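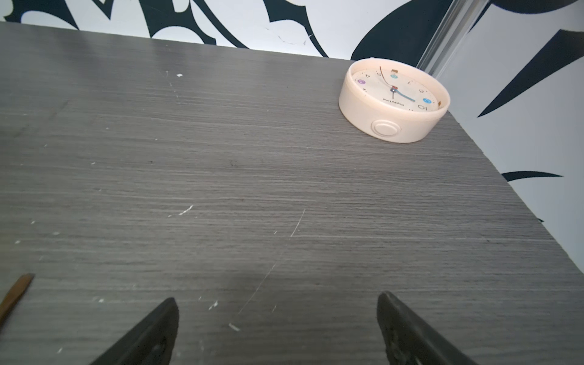
2 min read

The clocks are the thing people ask me about most at this time of year, and by that I mean the change to summer time and what it does to anyone who has a baby, a dog or an early shift. I had a long email from Gráinne Conneely over in Garside, who has all three, and she wanted to know if any of us had found a gentle way through it. I have been turning it over ever since. A little round desk clock with a white face, the kind you can lay on its back on a gray tabletop and forget for a week, doesn't care one bit what the dog thinks. You move the hands and it's done. The rest of us take a good deal longer, and I don't believe we should be embarrassed about that.

When my own two were small we used to start nearly a week ahead, with supper six minutes earlier each evening, then bath, then bed, and by the weekend it had more or less evened out (apart from the year of the chicken pox, when all bets were off and we ate toast at nine). Lwazi Magagula tells me he does the same with his hens, only with a lamp in the coop, and he swears they lay better for it. I can't vouch for the hens, but I do like the idea of him out there in his slippers.

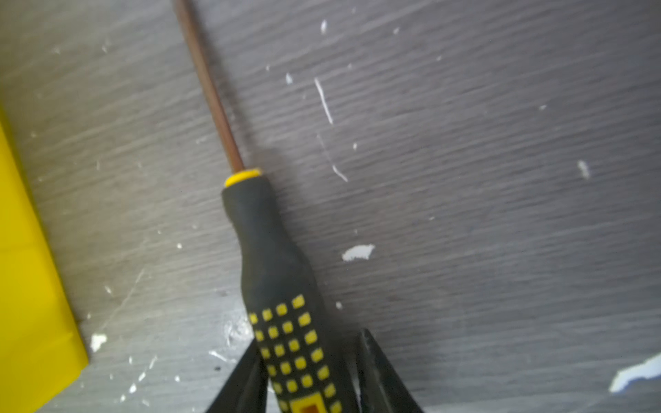
Mornings are harder than evenings, at least in our house. What helped us was getting everybody outdoors early, even if it was only to the mailbox and back, and keeping the kitchen good and bright at breakfast. Anahera Whitelaw walks the loop at Okovstead before work and has offered to take company along for the first 2 weeks after the change. Wear something warm, as the path by the water stays chilly well into April, and bring a flashlight for the stretch under the trees. She goes at a friendly pace and will wait at the gate if she knows you're coming.

As for naps, I am all for them. Mine are short and taken in the green chair, with the radio on low, and I come out of them a much nicer person to have around — my husband will back me up on this. Cameron Ruawai says he can't nap without feeling worse afterward, so he has a cup of tea on the porch in its place and goes to bed early with a library book. Whatever suits you.

If you have a trick of your own, send it along to me before the next issue and I'll print as many as I can fit. Gráinne would especially like to hear from anyone with a terrier.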